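Recording two-handed packing demonstrations with hand-held grippers

Reading time: 4 min

14 Jun 2018

This page covers the recording procedure for the bag task in the Lomuveo set. It assumes that the grippers are already calibrated and that the Lokley recorder is running on the table machine. If either is missing, do the setup page first.

The task has two roles. One gripper handles the bag. The other carries the object. Keep the roles fixed for a whole block, then swap them for the next block if the plan calls for it.
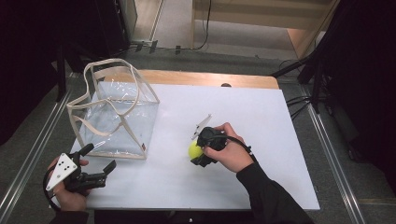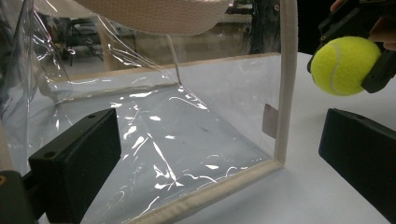 Clear tote and ball, head view first, gripper view second.

1. Prepare the table

Clear the board of everything except the bag and the objects on the block list. Stand the bag up and open the rim by hand. Film bags hold creases from storage, and a bag that is folded flat between blocks will behave differently from one that is left standing. Either is acceptable, but write down which it was.

Change the bag position between episodes. Use the position sheet: it gives a location and a rotation for each episode number. Do not choose positions from memory. In the March blocks the operators did, and most of the bags ended up in the same spot at the same angle.

2. Check the streams

Open the Lokley preview and confirm that every camera is updating. Close and open each gripper fully, twice. The width trace should reach both limits. If it stops short of the closed limit, redo the width calibration before recording.

Check cable slack with your arms at full reach. A cable that pulls on the wrist changes the way people move, and the change shows up in the trajectories.

3. Record an episode

a. Start with both grippers open and still for one second.
b. Press the pedal.
c. Pick up the object with the carrying gripper.
d. Bring the other gripper to the bag and steady the rim or a side panel.
e. Move the object over the opening, lower it inside and release.
f. Withdraw both grippers clear of the bag.
g. Hold still for one second and press the pedal again.

Work at a steady pace. An episode should finish well under 60 seconds. Anything longer is cut by the recorder and marked incomplete.

Do not touch the bag with your fingers during an episode. If the bag tips over, correct it with the grippers and continue. These episodes are useful and should be tagged "recovery". If the object leaves the table, stop and tag the episode "drop".

4. Notes on clear film

Transparent bags are the hardest items in the set for the depth estimate. Glare moves across the film as the gripper moves, and the background shows through the panels. Leave the room lights as they are for the whole block. Do not add a lamp to remove reflections, as the policy has to work without one.

Fabric binding is easier for the tracker than bare film. If you have a choice of grasp point, take the binding in half of the episodes and the film in the other half.

5. Review and export

Play back every episode at double speed in Cusi. Reject an episode if a camera dropped frames, if the gripper pose jumps, or if the pedal was pressed late. Rejected episodes stay on disk with the reject flag set.

Export to the Wimden format with the default settings. The exporter writes one folder per block and a summary file. Compare the episode total in the summary with your own log before you wipe the recorder.

The current target is 1000 accepted episodes. The last export contained 1297 recorded episodes across 37 blocks, before review. Rejects are mostly pose jumps, which occur when a gripper is turned so that its camera sees only the board. Tilting it a few degrees toward the bag is usually enough to keep tracking.

Contact | Copyright 2018 Lomuveo | Back to top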